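Plevuteo opens its grasp planner to outside testers

Software firm Plevuteo has released a test version of Memska, its planning package for robot arms that work on cluttered tables and benches. The release went out on Sunday and is open to research labs and small workshops.

Memska takes a camera view of a work surface, splits it into separate objects and proposes an order in which an arm could reach them. The new version changes how it deals with objects that partly hide one another. Earlier builds treated the hidden side of an object as free space, and planned paths sometimes ran straight through it. The planner now marks those areas as unknown and keeps the arm out until a second view has been taken.

"Most of the bad plans we were sent came down to that one assumption," said Capucine Leclerc, who leads the perception group at Plevuteo. "Fixing it cost us some speed. A plan that used to take 50 milliseconds now takes longer, and we are working on that."

The test set that comes with the software has 397 tabletop layouts made up of household goods. Mugs are scored separately, as the planner has to find the handle and choose between gripping it and gripping the rim. Clear plastic also gets its own score, with depth readings on jugs and bottles still a weak point.

Version 2 of the control module, called Rolland, is included. It lets users replay a plan at reduced speed and stop it at any step. Log files have been moved to a plain text format, and the colour coding in the viewer can be changed.

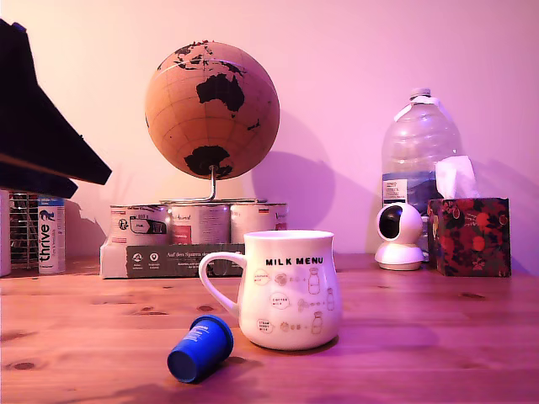
STARIRARD, February – A mug with its handle out to the left and a small blue capsule lying on its side in front of it make up the near row of this tabletop layout. A clear water jug stands at the back against the wall.

Armelle Royer, who looks after the tester program, said about 800 people had asked for access. Places will be given out in batches, starting with labs that already run Rolland. Bug reports can be filed from inside the viewer.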